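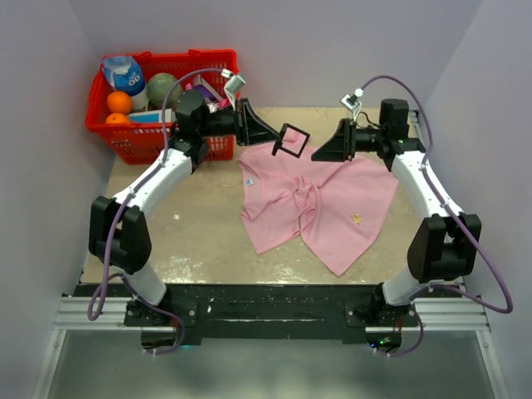

*Pink garment on the table, groceries at the back.*

12 January 2025

I stopped buying new clothes a year ago, and a few people have asked me to write down how it went. The rules first, as I set them. No new clothes, no new shoes, no new coats. Secondhand was allowed if I needed the item and had written it on the list at least two weeks before. Underwear and socks were exempt. Gifts were exempt too, but I told my family not to use that as a way around it, and mostly they didn't.

I started after adding up my bank statements. I had spent 2812 dollars on clothes in one year. I don't earn badly, but I would have guessed half that, and I couldn't have told you where most of it was hanging. A good part had gone on things bought late in the evening on my phone. I also found two returns I had never mailed. They were still in the hall closet in their bags, well past the date when anyone would take them back.

## The first months

January and February were easy. I had plenty to wear and I was pleased with myself. I unsubscribed from the store emails and deleted the apps. I took everything out of the closet, put it on the bed, and put back what fit. What didn't fit went into boxes. I didn't give the boxes away yet, which turned out to be a good decision, as some of it came back out later with a hem or a seam changed.

March was harder. We had a work trip, and I wanted a new jacket for it. I didn't need one. I had a gray one and a navy one, and both were fine. I wore the navy one and the trip went the way work trips go. On the last evening a man from the Pondeck office spilled soup on my sleeve, and I remember being glad it was the old jacket. The stain came out with dish soap.

The thing I missed most was the looking. I used to walk through the stores on my lunch break, and without that I had an hour to fill. For a while I ate at my desk and left early. Then I started walking down to the river and back, and I still do that most days when it isn't raining.

## Learning to mend

I had never sewn anything except a button, and those never stayed on. Hala Ait Brahim lent me her old Seidel sewing machine in the spring. It weighs as much as a car battery and it only does straight stitch and zigzag, but it has never jammed on me. Her sister Ilham came over and showed me how to wind the bobbin, and then showed me again the next week.

Here is what I can now do:

- take up pants
- close a side seam that has split
- patch a knee from the inside
- replace elastic in a waistband
- sew on a button that stays on

Zippers I can't do. I've tried it on three pairs of jeans and every one came out crooked. I take those to Younes Kabbaj, whose shop is behind the post office in Pretton. He charges a fair price and he doesn't comment on what I've done to the fabric before bringing it in. The first time I went he looked at my stitching for a long while and then asked what day I wanted to pick it up.

Darning sweaters took me the longest. My early darns were hard little lumps, and I could feel them all day at the elbow. The trick for me was to pull the yarn much less than I wanted to. I also stopped trying to match the color. A green sweater with a slightly different green patch looks like a mistake, and a green sweater with a yellow patch looks fine.

## Washing things less

I used to wash everything after one wear. When you know you aren't going to replace a shirt, you start to look at what wears it out, and in my case it was the washer and dryer. Collars fray and prints crack. Black goes gray.

So I changed a few things. Jeans get washed when they're dirty. Sweaters get hung by the window overnight and mostly that does it. T-shirts still get one wear in summer, two in winter if I've been sitting in an office. I wash cold, inside out, and I dry most things on a rack in the back room. Towels and sheets still go in the dryer and I don't plan to change that.

The rack was a source of trouble at home. It takes up the space where the ironing board used to stand, and everyone in the house walked into it at least once. We moved it to the wall under the window in the end. The ironing board now lives behind the bedroom door and falls over when you close the door too hard.

I've also gotten slower at folding. I used to pile things up and push them in the drawer. I've started doing it at the table, the same day the laundry is dry, before it gets moved to a chair and stays there for a week. If the shopping is still out, the shopping can wait, unless there's something frozen.

## The swap

Sanaa Hajji has run a clothes swap at her place every October for years, and I had always found a reason to skip it. I thought it would be awkward. This time I went, with my boxes in the trunk of the car.

It was a little awkward for the first ten minutes. Then someone tried on a long brown coat of mine that I'd paid far too much for and never liked on myself, and it looked right on her, and I stopped minding. There were 26 of us in the end, which was too many for Sanaa's living room, so the shoes were out on the porch and the coats were on the bed. She has one rule, that whatever is left at the end goes with the person who brought it. That stops people from using her as a dump.

I came home with a wool skirt, a pair of rain boots and a striped shirt that I've worn more than anything else this winter. I took one box back home with me. It went to the thrift store the next day, and I didn't look in it first.

Selina Schwaiger came with me, and she had a different view of it on the drive home. Selina thinks swaps are good for people who are a middle size and bad for everyone else, and looking at what was on the tables I have to agree. She found a scarf. She has told Sanaa this, and they're talking about doing something different next time, maybe inviting people from farther out so there's more range.

## What I bought

I kept a list on paper, on the side of the fridge. Over the whole year I bought 6 things secondhand:

- black work pants
- a winter coat, after the lining of the old one gave out completely
- running shoes, barely worn
- two plain long-sleeved shirts
- a belt

The coat cost 50 dollars and was the most expensive item on the list. I found it through Muvudus, which is the local buy-and-sell group I use, and the woman who sold it to me threw in a pair of gloves. I'm aware that secondhand running shoes are not what anyone recommends. They've been fine for the amount of running I do.

I broke the rules once. In August I was at my cousin's for a long weekend and had packed badly, and I bought a swimsuit in a beach store. I could have stayed out of the water. I didn't want to. It's a good swimsuit and I'd buy it again.

## What didn't work

Some of this I got wrong, and I'd rather put it in than leave it out.

I was boring about it. For the first few months I brought it up whenever anyone near me mentioned a sale, and my sister finally asked me to stop. She was right. She had bought a dress for a wedding and wanted to show it to me, and I asked her how many times she planned to wear it.

I also moved some of the spending somewhere else. When I stopped buying clothes I started buying things for the kitchen. I have a very good set of mixing bowls now and a bread knife I didn't need. The total at the end of the year was still lower, but not by as much as I'd told people it would be. I caught on to this in September while looking for somewhere to put a second colander.

And I wore some things past the point where I should have. There's a photo from a birthday dinner in which my cuffs are visibly coming apart. I could have fixed them in ten minutes. I'd stopped seeing them.

## This year

I'm not going to do another year with the same rules. I'm keeping the list on the fridge and the two-week wait, and I'm dropping the ban on new things. I need proper boots, and I've looked secondhand since November without finding any in my size. I'll buy new ones and have them resoled when the time comes.

Hala says I can keep the Seidel as long as I oil it. I've bought the oil. Ilham is coming over next week to have another try at teaching me zippers, and I've set aside a pair of old jeans that can't get any worse.

If you have a darning method for thin socks, please leave it in the comments. Mine all give out at the heel again within a month, right next to the darn.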